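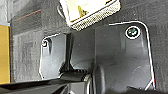

Cunon wire shelving unit on castors: review after a spell in the back room

I bought the Cunon to replace a chest of drawers that had lost two of its runners. I wanted something open, on wheels, that I could put up without a drill. Geltau sell a similar one, and so do Fuvisora, but the Geltau has fixed feet and the Fuvisora was out of stock in black when I ordered. I paid full price for mine.

Delivery

It came on a Wednesday in one long flat box. The driver left it in the porch, which was fine, though it is heavy for one person to carry upstairs. I slit the box open at the bottom and took the shelves up first. The posts were in a cardboard sleeve and nothing was bent. One plastic clip was missing from the bag. Cunon answered my email the next morning and sent a bag of spares by post, no charge.

Putting it together

The posts have grooves along their length. You snap a pair of plastic clips round each groove where you want a shelf, then slide the shelf down over the top until it grips. The clips have a top and a bottom, and the arrow showing which is which is very faint. I put the first set on upside down and the shelf slid straight to the floor. Use a torch when you sort them.

The castors screw into the bottoms of the posts by hand and are then nipped up with a small spanner, which is in the box. The instructions are drawings only. They are good enough, apart from the page on shelf heights, which leaves out that the bottom shelf needs to sit clear of the castor stems.

If you have a rubber mallet, use it. My neighbour Iwona Cieślak has the same unit in her utility room and pushed her shelves down by hand, and they worked loose when she moved it. A tap at each corner, going round twice, cured that.

In use

I set the bottom shelf low for boxes and left a tall gap above it. The shelves don't bow with what I have on them. I have not tried anything really heavy such as paint tins or a sewing machine.
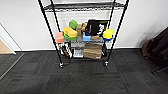 The unit against the wall, with boxes and containers on the bottom shelf.

Small items are the weak point. Pens, batteries and anything with a narrow base will tip or drop between the wires. Cunon sell clear plastic liners, but they are dear for what they are, and I have used cut-down cardboard instead. Stavros Petridis, who I share the room with, bought cork tiles for his side and those look better than my cardboard.

Dust goes through the wires and settles on whatever is below. You get less on the shelves and more on the boxes. I wipe the lids when I hoover.

On carpet the castors are stiff. It rolls once it gets going, but you need to push from low down or the top leans before the wheels turn. On the landing, where there are bare boards, it goes easily. If you plan to move yours every day over carpet I would look at something with bigger wheels. The Nedeljković trolley my brother-in-law has in his garage copes better, though it is a much uglier thing and costs more.

Baskets

Anything loose is better in a basket. Fabric ones suit wire shelves because they don't scrape or rattle when you pull them out. Measure between the posts before you buy, as the shelf size on the box is the outside size and a basket that matches it won't go in from the front.

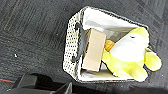
Fabric basket with a dotted pattern, on the carpet.

Rating

Four out of five. One off for the faint arrows and the castors on carpet. I would buy it again for a spare room or a utility room, and I have since ordered extra clips so that I can add another shelf in October.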